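Solids and Joints, session 2 handout
Hexagon prisms, pegs, and fit
Notes typed up fast, check against the board. Questions to Rocío Ledesma before Monday.

Carrying on from last time. We had finished volume and were halfway through why a six-sided block is nicer to join than a cube. Picking up there.

Regular hexagon prism, reminder
Six rectangular sides, two hexagon ends, 8 faces total. 12 corners, 18 edges. Some of you wrote 16 edges on the warmup. Count the top ring (6), the bottom ring (6), then the uprights (6).

Area of the hexagon end: split it into six equal triangles from the center. Each side of the triangle is the same as the side of the hexagon. So if the side is s:
area = 2.598 x s x s
Volume = that area times height. Use the inside edges of the calipers for holes, the outside jaws for everything else. Measure across the flats, not corner to corner. Flat to flat is 1.732 x s. Corner to corner is 2 x s. Mixing these up is the most common mistake on the worksheet, year after year.

Rounded edges: a molded or sanded block will come out slightly under the formula. Fine for this course. Write "edges rounded, not corrected" next to your answer and move on.

Pegs and holes
Three kinds of fit, you need the words:
Loose - peg drops in, falls out when tipped.
Sliding - goes in by hand, stays put, comes out by hand.
Press - needs a push or a mallet, doesn't want to come out.

For the Ristberg kit we want sliding. The Virurcombe pegs from last term were all press and we split a lot of them. Do not mix the two boxes.

A wood peg is never really round. Turn it and measure again, you get a different number. Take the biggest one, that's the one the hole cares about. Measure in the middle and near each end. Also wood swells in damp weather, so a peg that slides in Febuary may stick in summer.
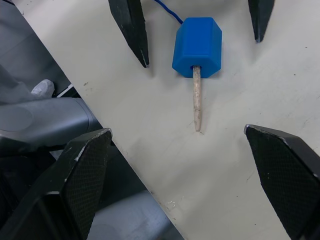 Where the hole goes matters as much as how big it is. Low hole, close to the bottom edge: peg sits near the table, the block stays steady, but there is not much material under the hole and that's where cracks start. Hole in the middle of a face: stronger, but now the peg is up in the air and its weight tries to tip the block forward.

Tipping, quick version
Block has weight W, acting through its center. Peg has weight w, acting through the peg's own center, which may be well out in front of the block. Take turning moments around the bottom front edge of the block.
W x (distance from that edge back to block center) must beat w x (distance from that edge out to peg center).
If the far end of the peg is resting on the table this doesn't apply, the table holds it up. Say so in your answer. Itsuki Onishi lost marks for doing a whole page of moments on a peg that was lying down, don't be Itsuki (he gave permission to use this).

Worked one, on the board
Block 500 g, bottom front edge to center 20 mm. Peg 13 g, center sticks out 70 mm from the same edge.
Block side: 500 x 20 = 10000
Peg side: 13 x 70 = 910
Block wins easily. Stays up.
Now someone hangs weight on the very tip of the peg, 140 mm out. How much before it goes over?
10000 - 910 = 9090
9090 / 140 = 64.9 g, call it 65.
That suprised people. Half a kilo of block and it goes with 65 g on the tip. Long pegs are levers.

Sanding pegs
Start coarser than you think. If it's fuzzy at the end, taper the tip a little so it finds the hole, then leave the rest of the length alone. 800 grit is for the last pass only, it won't take any real wood off. Sand along the grain. Wipe before you test the fit, dust in the hole feels exactly like a tight peg.

Reading
Rautiainen, chapter on dowels and pins, skip the glue tables.
Jillireck sheet 2, both sides.

For Monday
1. Full set of measurements for your block: flat to flat, height, hole size, hole center up from the bottom edge.
2. Peg, three places, turned twice at each place.
3. Say which fit you have. One word is enough.
4. Tipping sum, with the peg clear of the table. Show the edge you picked.
Units on everything. mm and g, no inches pls.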